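Section 7. Grip faults and safe recovery

This section applies to the Ivis folding cell with the two-finger gripper and wrist camera. Read it before you clear any fault that leaves cloth in the gripper. For first-time set-up, see Section 3. For cleaning the table and the camera window, see Section 9.

7.1 What a grip fault is

The controller expects one layer of cloth between the pads when it starts a lift. If the finger gap or the motor load does not match the value stored for the garment type, the arm stops and the panel shows one of two codes.

Code 41: the gap is wider than expected. The usual cause is a second layer, a seam or a rolled hem between the pads.

Code 432: the motor load rose before the fingers reached the set gap. The usual cause is cloth jammed beside a finger or behind a pad.

In both cases the arm holds its position and the fingers stay closed. The drive is still powered. A stopped arm is not a safe arm.

CAUTION: Do not pull the garment out by hand while the status light is amber. The controller may read the drop in load as a cleared fault and close the fingers again.

7.2 Before you start

You need the hand controller, the blunt release tool from the Starnwood tool kit and the fault log. Tie back long hair and remove lanyards. One person works at the cell at a time. If a second person has to be present, that person stands at the panel and does not reach over the table.

7.3 Checking the wrist view

1. Leave the arm where it stopped. Do not press HOME.

2. On the panel, open Camera, then Wrist, then Live.

3. Set the light to 500. If the cloth is dark, raise it to 1000. Go back to 500 when you finish, or the edge finder will give poor results on white garments.

4. Find both fingers at the bottom of the view. Work upward from there and look for hems, seams and folded flaps near the pads.

5. Save a still to the log before you move anything.

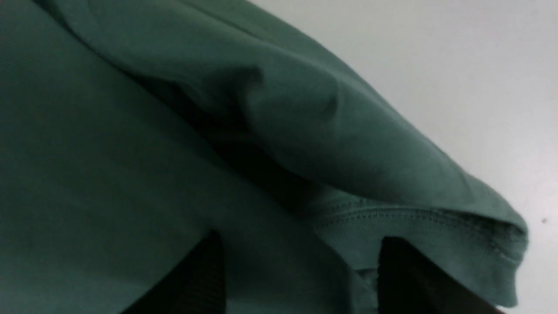
Most Code 41 stops on T-shirts happen at the bottom hem. The edge finder looks for a strong line between cloth and table, and a hem gives it one even when the cloth behind it is folded over. Check the shadows as well as the outline. With the green shirt, the dark crease running under the raised flap is the sign that you have an upper fold and a lower layer to deal with, and the hem curls under at its right end against the white surface. Treat any view like that as a possible double layer and release it by the steps in 7.4. Do not clear the code and retry from the same position.

Note: The wrist view is taken at very close range and cannot show you the whole garment. Look at the table from outside the guard as well.

7.4 Releasing the cloth

1. Press HOLD on the hand controller. Wait for the status light to change from amber to blue.

2. Select Jog, Slow. Lower the wrist until the cloth between the fingers is slack. Stop if the load reading rises.

3. Select Open, Step. Press once and wait. Repeat until the load reading is zero.

4. If the cloth stays on a pad, press the emergency stop, open the guard and slide the blunt tool between pad and cloth. Never use a blade or a screwdriver – the pad surface tears easily.

5. Lay the garment flat and unroll the hem. Check the pads for lint and loose thread.

6. Close the guard, reset the emergency stop and run Pad Check.

If Pad Check fails twice, take the cell out of service and replace both pads as a pair (Section 11).

7.5 If the fault comes back

Lower the approach speed one step and run the same garment again. If the code returns, recalibrate the finger gap with the Joly gauge. Cells on Priva controller software need a restart after the gap is changed. Without it the old value stays in use, and this has been the cause of most repeat calls.

Report any stop where the fingers moved during HOLD. Lock the cell off and send the log with the saved still to Monique Aubert in field service. Do not restart it until you have a written reply.

Section 7 revised September 2022. Replaces the loose sheet supplied with earlier cells.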